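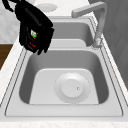

How to run the sink demo on open day

Quick notes for whoever is on the simulator stand this time. Written in a rush between test runs, so forgive the state of it. If you did the December open day you know most of this already, skip to the bit on resets.

What you need

- the demo laptop plus its own charger (not the one from the office, it is too weak and the picture starts to stutter)
- the big screen and the long cable
- the hand controller, charged the night before
- the Nistusero kitchen scene, already loaded and tested
- a second mouse, visitors like to have one of their own

Doors open at 10. Be at the stand by quarter past 9. Sounds early, isn't.

Setting up

1. Laptop on the table, screen behind it, turned slightly towards the door. People walk past from the left and need to see something moving.

2. Plug in the power before you start the simulator. On battery the laptop slows itself down and you won't notice until the gripper starts lagging.

3. Open the Kauppinen launcher and pick the sink scene. Not the hob scene, that one still crashes when you rotate the view.

4. Wait for it to load fully. Takes 35 seconds on this machine. Don't click anything, clicking makes it start over.

5. Check the starting view. You want the double sink, the tap at the upper right, and the black gripper at upper left, open and holding nothing. If the gripper is somewhere else, press reset once and wait.

6. Look at the coloured marks on the inside of the gripper. White patch, green just under it, red dot under that, another short red mark lower down on a finger. If they are missing the model has loaded without its textures - close the lot and go back to step 3.

7. Move the gripper a little in each direction with the controller. Up, down, left, right, then open and close. If left and right are swapped, flip the setting in the controller menu. Somebody always leaves it flipped.

Running the demo

One go should last a few minutes, no longer, or the queue goes round the corner and blocks the Tastedeck table next door. They were nice about it last time but still.

Start by moving it yourself. Bring the gripper out over the front basin, stop above the drain, go down slowly. Talk while you do it. Then hand over the controller.

Give each visitor one job:

- Small children: touch the round cap in the drain. Easy to aim at, big cheer when they hit it.
- Older ones and parents: over the divider into the back basin and out again without touching metal. Harder than it looks, the bottom of that basin is hidden from the starting view so they have to guess the depth. Let them guess first, then show them how to tilt the view.
- People who say they work with robots: same job, with the tap in the way. Go round the spout, not under it.

Two tries each. If there's no queue let them carry on.

A bump against the rim does no harm. The arm stops, the log gets a line, you back off and carry on. What you don't want is someone pushing down hard on the basin floor and holding it there - the fingers start to shake and then the whole thing jumps. Take the controller back gently and lift.

Resets

Reset between every visitor, even if it looks fine. Small errors in the finger positions add up and by lunch the gripper wont close properly.

Short reset: hold the side button for 2 seconds. Gripper goes back to its corner, open.

Full reset: close the scene, reopen from the launcher. Do this at lunch and whenever the short one does nothing. Put the "back in a minute" card out while it loads.

Things people ask

"Is it a real kitchen?" No, all computer made. Say so early, a few visitors stood there looking for the camera feed.

"Why a sink?" Steep sides, brushed metal, a tap hanging over it. Awkward place to get a hand into, so a good place to practise.

"Can it wash up?" Not in this demo. There are no dishes in it. We are hoping to add cups for the next one but dont promise anything.

"Can I buy one?" Send them to the Enell desk by the entrance, they have the leaflets.

Packing up

Save the log first, then close the scene, then shut down the laptop. In that order! Last time it was just switched off and we lost the whole afternoon, 19 runs gone.

Wipe the controller. Put it on charge if there's a second day. Cable goes back in the blue bag, and please coil it, it came out as one big knot last time.

Anything odd that happened, write it on the sheet taped inside the laptop lid. Time and what you pressed is enough.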